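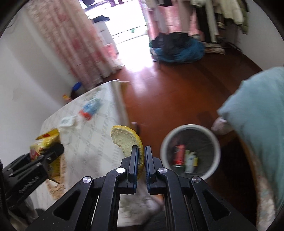 Where does food waste go when people eat in the bedroom? Most of it goes into the bedroom wastebasket, mixed with cans, bottles and wrappers, and stays there until the whole liner is taken out.

4.3 Bedroom waste and the single bin

The kitchens in our study had at least two containers for waste, and many had a third for food scraps. Bedrooms were different. Residents at both sites told us that they kept one wastebasket in the room, usually near the bed or the desk, and that it took everything. Figure 7 shows a round white wastebasket of this kind, with a dark grey liner. A red can, a green bottle and a white bottle with a light label are lying at the bottom, with a small yellow item at one side. A snack bag and other small packaging are on the bed nearby.

Figure 7. Bedroom wastebasket with mixed contents, with a piece of lemon peel and snack packaging.

The two sites differ in size but follow the same collection rules. Flosik is a block of student housing with 2000 rooms. Prostari is a group of older apartment buildings with 3000 rooms in all, many of them rented singly. At both sites, cans and bottles are collected without charge from the ground floor, food scraps go into a brown container in the yard, and the rest is paid for by the bag. Residents knew these rules well. When we asked them to name the right container for a drink can or a fruit peel, they rarely made a mistake.

Their diaries told another story. For seven days, residents wrote down each thing they threw away, the room they were in, and the container they used. We used the Jang sheet for this, a one-page form with a line for each item and a column for remarks. The sheet was designed for kitchens and has no box for the bedroom, so we added one by hand. Some residents missed it and wrote "other room" in the remarks. We treated those entries as bedroom entries only when a bed or nightstand was mentioned.

Three types of item made up most of the bedroom entries: drink containers, snack wrappers and fruit waste. Drink containers were the most likely to be sorted later. Residents took them out of the basket before tying up the liner, or stood them on the floor by the door in the first place. Wrappers were left in. Fruit waste was almost never taken out again once it had gone in, and the reason given was nearly always that it was unpleasant to handle after a day or two among other things. Banana skins and apple cores were written down most often. Citrus peel came next, and several residents remarked that they did not mind it in the basket, as it smelled better than the rest.

Citrus peel deserves a separate note. The yard containers at Prostari carry a sticker that lists accepted scraps, and citrus is on the list. At Flosik the sticker is an older one and does not mention it. Some Flosik residents took this to mean that lemons and oranges should be kept out, and put them in general waste even when they were standing in the kitchen. This is a labeling problem and has little to do with the bedroom, but it does raise the share of peel in the bedroom liners at that site, and it should be kept in mind when the two are compared.

The bed itself worked as a holding place. Residents who ate there put empty packets down on the mattress or the covers first and cleared them later, often all together. Clearing was commonly done in one go before changing the sheets. On those days the diary entries come in a run, with the same time written beside each one, and everything in the run goes to the same container. A resident clearing a bed has a hand full of mixed things and one basket within reach. Sorting would mean a walk to the kitchen, which at Flosik is down the hall and shared.

A plastic carrier bag was sometimes used as a second container. It was hung from a door handle or a chair and held either bottles for return or, less often, general waste when the basket was full. Residents did not think of it as a bin and left it off the room plan we asked them to draw. We learned of it only from the diaries, and it is likely that our count of containers per room is too low for that reason.

An earlier survey in Tikard asked only about the kitchen and put poor sorting down to a lack of knowledge. Our entries do not support that for bedrooms. The same person who rinsed cans in the kitchen would leave one in the bedroom liner with a fruit core on top of it. What changed was the number of containers at hand and the distance to the next one. A small lidded tub for scraps, kept beside the wastebasket, was tried by a few Prostari residents on their own account. They reported that it was used at first and then forgotten when it had not been emptied in time – we have no weights for this and give it only as a remark.

Section 4.4 turns to bathrooms, where the liner is changed less often and food waste is rare.

Comments

Reader in Tikard, 22/08/2022
Was the size of the basket recorded? Ours is tiny, so it goes out every other day and the peel never gets a chance to go bad.

Flosik resident
The sticker on our yard container still hasn't been changed. I've been putting lemons in the general waste for two years.

Guest
Good to see the bag on the door handle get a paragraph. I have one too and would have left it off the plan.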